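Kekesdale Tenants' Group – Minutes
Monday, February 14, 2022

Present: Anika Ambrose (chair), Manju Tomar, Ignacio Calloway, Rozália Szűcs (minutes)
Apologies: Bernadette Boateng

1. Last minutes
Agreed. Ignacio pointed out that the stairwell light was listed as fixed. It is still out on the second landing.

2. Heating
Grosach wrote again to say the new boiler controls will cut bills. Manju asked what they will cut them from, as the letter gives no starting figure. Of the 56 apartments, six have sent in their own readings and two of those went up. Anika said that was too few to prove anything. Manju said the same goes for the letter.
Action: Manju to ask Grosach for last winter's readings in writing.
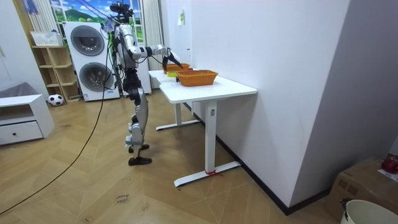

3. Window quote
Jansen's quote is good until the end of the month – so was the last one. It doesn't say who pays for plaster repairs. Rozália would not sign anything before that is settled. Ignacio thinks the price will rise while we wait. No vote taken.
Action: Ignacio to call Jansen.

4. Bike storage
Nudby promises the racks by September. Promised before. Seven residents have asked for a space and there is no list of who asked first.
Action: Anika to start a list.

5. Other business
Bernadette's note about the recycling pickup held over to next time.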